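Komside Tableware Set - notes on contents

The set covers table clearing and laying with coloured plastic cups and plates on a dark green cloth. It holds 3,000 stills at 3 layouts per session, collected in May. Layouts were drawn up by Prakash Mathew.

Cups and plates are labelled by colour, then by type. Orange and yellow are separate labels, as are lime green and the green of the cloth.

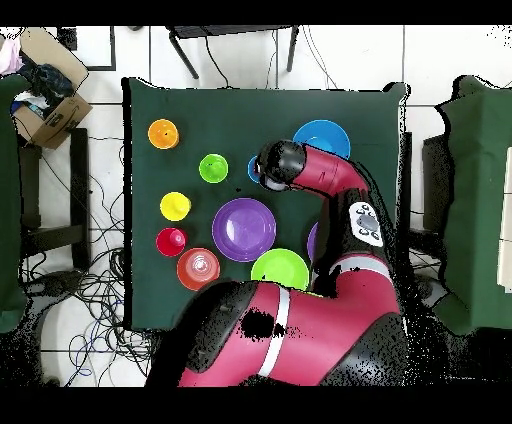
Bowls have their own type and are never merged with plates. Items partly hidden behind something else keep their label if the colour can be read - otherwise they are marked "unclear". A list of 158 corrected labels is in the changes file.

Queries about labels: Ravindran Thomas.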